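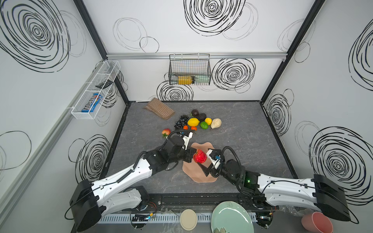 The Volard two-arm kitchen system was reviewed by the Household Equipment Office at Roluvside over a test period that ended on 12th November. The question put to it was a plain one: can a machine take over small chores in a home or a staff kitchen? Clearing a counter of fruit was chosen as the main task. A glossy red fruit held between two grippers shows one strength of the design, as both arms can share a single object. Pressure on soft produce remains a separate matter, and the artificial pieces used for this task cannot settle it.

Setup was handled by Fitriani Khoo and took most of a morning. The printed guide is clear on mounting and weak on everything else. The arms are quieter than the Effiong unit reviewed in May, and the stop button is within easy reach — a point on which the earlier product failed. 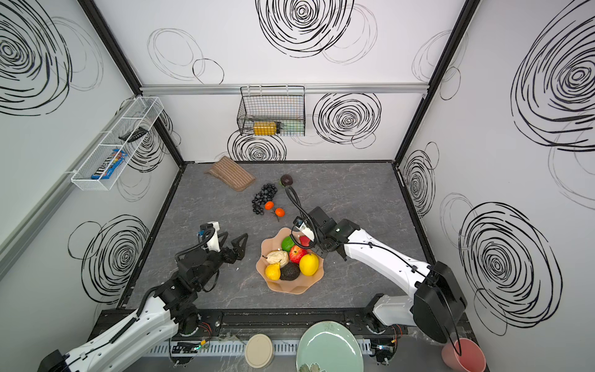

Sorting by shape is where most household machines still fall short. The Volard was asked to fill a bowl with mixed items and to leave the cloth alone. A lime, a yellow lemon and a yellow pear share the wavy-edged bowl with a dark avocado, and each calls for a different grip. Across 219 attempts, 82 ended with a staff member stepping in. Juwita Siregar, who kept the test log, rated small round fruit as the hardest group.

The Office does not recommend purchase for general household use at present. Sites with a fixed counter and a trained operator may wish to consider a trial.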